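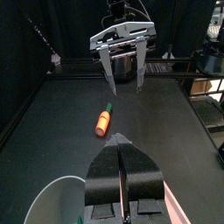 Torquil Matheson, Communications Lead, Giso Toy Library

Play kitchens are coming to Skerbridge this June, and the carrots are already here

SKERBRIDGE — Giso Toy Library will open a new play kitchen room at its Pavbridge Street building in June, with 500 pieces of toy food that families can play with on the spot or borrow and take home. Membership stays free for any household with a child under eight, and the room will be open to everyone, member or not, during regular library hours.

The room has been on our wish list for a long time, and we couldn't be happier to see it coming together. Toy food is the most requested thing we lend. Kids who won't sit still for a puzzle will stand at a play stove for an hour making soup, and they'll happily bring you a bowl of it, and then another one, and then a bill! Until now our whole food collection fit on one shelf behind the front desk, and most of it was checked out at any given time.

The new room changes that. It has four child-height kitchens, a market stand with a scale and a cash drawer, and a long low table where kids can sort, serve and trade. Two of the kitchens have open space underneath so that a child using a wheelchair or a stander can pull right up to the sink. The shelves are low enough for toddlers to help put things away, and every bin has a picture label on the front.

Vegetables come first. We started with them because parents kept asking, and because they're such good toys: chunky, bright and easy to tell apart. The orange carrot with its short green stem was an early favorite among our staff, and several of us have been caught carrying it from room to room. Fruit, bread, eggs and a very large number of pretend pancakes will follow as we finish checking and bagging the sets.

"My daughter made me a carrot sandwich every day for a whole winter, and I think I learned more about what was on her mind over those sandwiches than at any real dinner," said Torquil Matheson, communications lead at the library. "I'd love for every family in Skerbridge to have a table where that can happen, even if it's ours."

The project was paid for by a $2,000 gift from Shehata Hardware, which also cut the shelving to size, and by the spring toy swap, where 450 people came through the doors in a single afternoon. Thank you to everyone who brought a box, bought a box, or did both and went home with more than they came with.

Borrowing from the new collection works the same way as everything else at Giso. Sets go out in a zippered mesh bag for three weeks, with one renewal if nobody is waiting. A card in each bag lists what's inside. If a piece goes missing, tell us when you return the set — there's no fine, and we keep spares of the small stuff. All toy food is washed and looked over between loans.

We're also starting a Soup Hour, every morning at 10 a.m. in the play kitchen room, for children ages two to five and the adults who come with them. There's no sign-up. A staff member will read a short picture book about food or cooking, and then the kitchens are open. Older brothers and sisters are welcome to run the market stand.

Families with toy food they've outgrown can drop it at the front desk through the end of June. Plastic and painted wood pieces are fine. Please hold on to anything with batteries, cracks or peeling paint.

Giso Toy Library lends toys, games and puzzles to families in Skerbridge and the surrounding towns. Media visits to the play kitchen room can be arranged with Torquil Matheson through the front desk.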